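The first thing Randi Dalen does when I ask her about homework is laugh, and then she checks the clock. It is a little after three in the afternoon and she has, she says, 529 pages of it in the bag by her feet. She knows the figure because she numbers the sheets, a habit left over from a year in which a boy named in her stories only as "the lawyer" claimed she had lost his.

Dalen has taught seventh and eighth grade history in Durville for most of her working life. Last April she stopped assigning homework in one half of her classes and kept on with it in the other, and she has been explaining herself to people ever since.

"Everybody wants it to be a crusade," she says. "I was tired. I had a cold. I looked at the pile and thought, who is this for?"

The pile, at that point, was mostly worksheets. She had inherited them from the teacher before her, who had inherited them from a filing cabinet. One asked students to list the causes of a war and left five lines, so every student in Durville for a generation had found five causes. "I tried it once with eight lines," Dalen says. "They found eight. Two of them were the weather."

What she did next was less tidy than the version that got around town. The classes without homework got twenty minutes at the end of each lesson to start and finish a piece of writing while she walked up and down. The others took the same task home. She had meant to compare them carefully. Then a fire drill ate one week and a field trip ate another, and the two halves drifted apart until they were reading about different centuries.

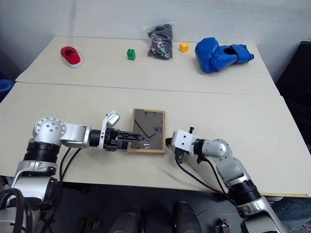 "So I can't tell you homework is bad," she says. "I can tell you that when I was standing there, I saw who got stuck. With the take-home pages I saw who had an older sister."

This is the line that gets quoted back to her, usually by parents, and usually by the ones whose children have an older sister. She had a meeting with several of them in the library at Sutton, the elementary school that feeds into hers, where the chairs are built for six-year-olds. She thinks this helped. "It's very hard to be outraged with your knees up by your ears."

The complaints came in two kinds, sometimes from the same household. There was too little homework, and the kids were on their phones all evening. There was too much homework, and it was mostly on the phone. One father asked for 1,000 words a week, minimum, on anything at all. Dalen asked whether he would like to read them. He thought about it and said he trusted her.

Tormod Strand, who teaches math two doors down, is the colleague she argues with most, and he had asked to sit in on our talk so that, as he put it, there would be an adult present. Strand assigns homework every night and intends to go on doing so until somebody takes away his keys.

"Randi can watch them write for twenty minutes and learn something," he says. "If I watch them do fractions for twenty minutes, I learn they did four fractions. They need reps. It's dull. Piano is dull too, until you can play."

Dalen points out that he quit piano.

"Because I didn't practice," Strand says.

They do agree on more than they let on. Both have stopped grading homework for correctness; a page that has been tried gets a check mark, and a page that hasn't gets a conversation. Both think around half an hour a night, for all subjects together, is plenty at that age, and both admit they have no idea what the other teachers are handing out. There is a shared calendar for exactly this purpose. Strand opens it on his laptop to show me. The only entry for the month is a reminder to use the calendar.

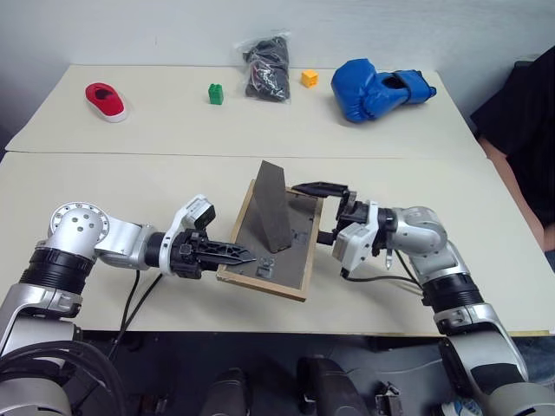

I ask what changed in the lessons themselves, and here Dalen slows down. She talks less now, she says, having found that twenty minutes of writing has to come out of something, and the something was her. Her introduction to the Silk Road used to run a full period. It now takes eleven minutes and includes the camels.

"I was very attached to that lecture," she says. "I did voices."

The writing has gotten messier and longer. Students cross things out, which they never did at home, where the page arrived clean and a little suspicious. She reads fewer sheets twice. And she kept one take-home task for everyone, a single question to ask somebody older than they are, with the answer written down in that person's words. One girl came back with a page and a half from a great-aunt who had never, as far as the family knew, been asked anything.

Strand says he might steal that one, if he can work out how to make it about decimals.

"Ask them what bread cost," Dalen says.

He writes it down on the back of a quiz.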